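Pillton laundry room reopens with longer hours

The shared laundry room at Pillton reopened on Friday after being closed for most of January. Residents of the Semaan and Plilitz blocks can use it from 7 am, and the last wash must be started by 8.30 pm.

The old top loaders have gone and front loaders stand in their place. The drain under the back wall has been relaid and the floor given a new coat of grey paint. The work cost £2,893, of which £1,056 came from the residents' fund. The housing office paid the rest.
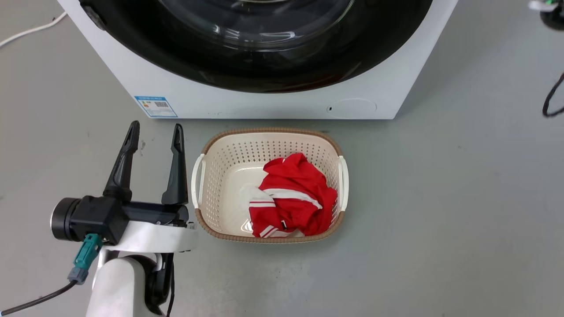 Pillton Residents' News, Issue 166, page 3

A basket can stand on the floor below the washer door while you load, as with the red clothing with white stripes in the photograph, but please take it home afterwards. Baskets left overnight will be moved to the shelf by the stairs.

Gil-soo Ki, who looks after the bookings, said the first evening was busy. "We had people waiting at six o'clock – mostly families with sports kit and bedding," he said. "Mornings are still quiet if you can manage them."

Slots are booked through Tramo or on the paper sheet by the door. The room serves up to 100 households, and each may book two slots a week. Key fobs from before the closure still work. Lost fobs should be reported to the housing office.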